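Landport corner store to stay open after neighbors pitch in

3 March 2026 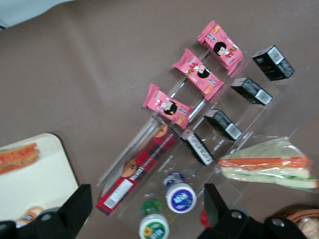 The little store at the bottom of Lemieux Street, the one with the bell that sticks and the bench out front, is not closing after all. Solange Arsenault signed a new lease on Friday afternoon, and by suppertime half of Landport seemed to have heard about it.

Arsenault has run the shop for 18 years, ever since she took it over from her aunt, and she told customers back in November that she didn't expect to see another spring behind the counter. The rent was going up, the old drinks cooler had given out for the second time in a year, and the supermarket out in Edness had started delivering. "I had my sign painted and everything," she said. "It was in the back room, leaning on the mop bucket. I couldn't bring myself to hang it."

What changed her mind was a jar, more or less. Jade Turcotte, who grew up two doors down and still stops in most mornings on her way to the bus, set one beside the register before Christmas with a note taped to it asking for help with the cooler. She was hoping for enough to pay a repairman. Coins went in, then bills, and then a couple of checks from people who had moved away and heard about it from their mothers. There was a bean supper at the church hall as well, where 40 people turned up on a night when the roads were pretty bad, and when it was all added together the total came to $2,170.

That was enough for a secondhand cooler, with a little left over for the electrician. The landlord, for his part, agreed to hold the rent where it is until the end of next year, and Arsenault says he was nicer about it than she had any right to expect.

Some things will be different. The store will open at seven instead of six, and it will be closed Sunday afternoons so that Arsenault can see her grandchildren, who live a good hour's drive away. She plans to bring in bread from the bakery in Edness twice a week, and she would like to hire a student for the after-school rush, when the place fills up with kids who have a dollar or two and a great deal of deciding to do.

Turcotte, who is a bit embarrassed by the fuss, said she mostly wanted somewhere to buy milk without getting in the car. "And I'd miss her," she added. "I've been coming in here since I was too short to see over the counter."

There will be coffee and molasses cookies at the store this Saturday from nine until noon – or until the cookies are gone – and everyone is welcome. Anyone interested in the after-school job can ask for Solange at the counter.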